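How to Take the Processor Out of an Old Desktop (and Put It Back)

Somewhere in most houses there is a desktop tower that still starts up if you're patient with it, and I have a real soft spot for those machines. Before you give up on yours, it's worth learning how to lift out the processor, clean it and seat it again. Old thermal paste dries up over the years, the fan gets louder and louder, and a fresh dab can make an elderly computer a good deal more pleasant to share a room with. I go slowly, with a cup of tea on a different table (please, a different table!), and I allow myself 40 minutes.

What you'll want

A Phillips screwdriver with a long shaft
Rubbing alcohol and a few lint-free cloths or coffee filters
A small tube of thermal paste
A saucer or muffin tin for the screws
A flashlight, even if you think the room is bright

Getting the case open

Shut the computer down, switch off the power supply at the back and pull the plug. Hold the power button in for 5 seconds to drain whatever is left. Take off the side panel and lay the tower down with the open side facing up, so you're working into it like a drawer instead of reaching in sideways.

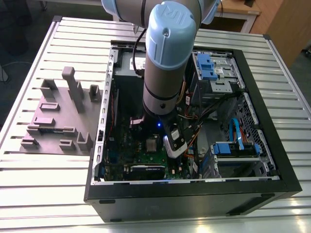 Tower on its side, panel off, with the power supply and the motherboard within reach.

Touch bare metal on the case before you put your hands near the board, and do it again whenever you've walked across a carpet. If ribbon cables or power wires lie across your path, ease them to one side. You may need to unplug one or two, and a strip of masking tape with a note on it will save you a lot of squinting later.

Some boards keep a little standby light glowing for as long as they're getting power. If there's a light on yours, go back and check the plug.

Lifting the processor

Unplug the cooler's fan, then undo the cooler a little at a time, going corner to corner. If it won't budge, twist it very gently from side to side. Old paste can hold on like glue, and pulling straight up is how people end up with bent pins.

With the cooler out of the way, look for the socket lever. Push it down slightly, slide it out from under its catch and swing it all the way up. If your socket has a metal cover plate, open that too. Now hold the processor by two opposite edges and lift it straight up, keeping it level. There should be no tugging at all. If you feel resistance, stop and look at the lever again.

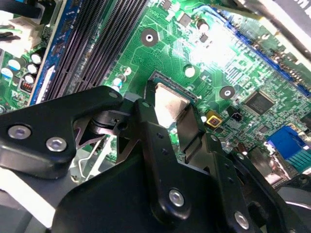 Magdalini Dimitriou wrote in to say that she draws a quick sketch of the socket before lifting anything, with an arrow for the corner marked by the little triangle, and that it has spared her a good many anxious minutes at the other end of the job.

I've taken up the sketch myself, and I keep mine folded inside the case for next time. Set the processor down on something clean and flat, with its contacts or pins kept clear of your fingers.

Cleaning and putting it back

Dampen a cloth with alcohol and wipe the metal lid from the outside toward the middle, turning to a clean bit of cloth as you go. Old paste tends to go brownish and crusty, and a stubborn smear may need a second pass. Clean the underside of the cooler the same way and let both dry completely.

Match up the corner triangles and lower the processor into the socket. It should drop into place under its own weight. Close the cover if there is one, then bring the lever down and tuck it under its catch. 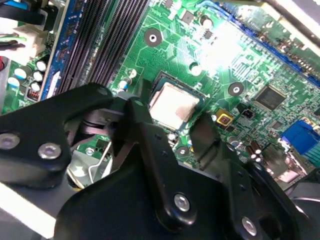

How much thermal paste should I use?
A blob the size of a small pea, placed in the middle of the lid, is plenty for an ordinary desktop processor. The cooler spreads it out when you tighten it down.

Set the cooler on squarely and tighten it corner to corner again, a few turns each. Plug the fan back in, reconnect anything you labeled, and run your flashlight around the inside of the case for stray screws. I like to start the computer once with the panel still off, hands well away, and watch that the fan spins before I close everything up.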